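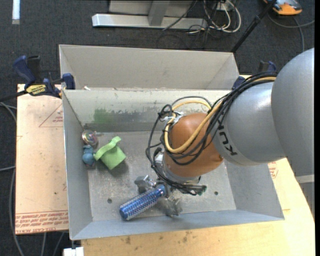 The blue brush in the front of the bin, KUKA arm over it, late afternoon.

July, 9 p.m., kitchen table

What a day! I have to get this down before I forget the order of things.

I finally ripped the fixed approach angle out of the grasp planner. For months it has come straight down on everything, because that was easy to write and because the first objects we tested were boxes. Today I let it sample tilted approaches as well, 60 candidates per object, and throw out whatever brings the fingers or the wrist too close to the walls. The walls are slanted, so my old collision model (four upright slabs, shame on me) was giving away a wide strip all along the edge. I measured the real slope this morning with a protractor from Fanville Hardware and typed it in by hand. Not elegant. It works so far.

The brush is my favorite test object now. It lies at a slant, it's round, and all those little bristles make the depth data look like static. Michalski, our segmentation package, used to break it up into crumbs and hand me a dozen tiny "objects." With the new smoothing pass it comes back as one long blob with a sensible axis down the middle, and I may have yelled when I saw that on the screen. The shiny round thing in the back corner is still hopeless. All those pink and green reflections! The points land all over the place, some of them under the floor. I've put in a check that drops anything below floor height, and tomorrow I want to try merging two exposures.

The lime-green one is almost too easy. I keep it in for morale.

Planning time is the other good news. Clulline was taking 2,000 milliseconds on a bad pick and now the same pick comes back in 109. Most of that was one silly thing: I was rebuilding the bin mesh for every single candidate. Cached it, reran it, laughed out loud. I did the rerun twice to make sure I wasn't reading the log from the wrong folder (see last week).

Still open:
the cable bundle, which the planner knows only as a fat cylinder around the wrist, so it refuses some turns that I think are fine
the two holes in the floor, which show up as missing data and get treated as unknown space
the Grorna logger, which drops its last line whenever I stop a run by hand

I'd like to do the holes first. I have an idea about masking them in the floor model, and I can test it offline on today's recordings without going near the arm. Coffee at seven, then holes.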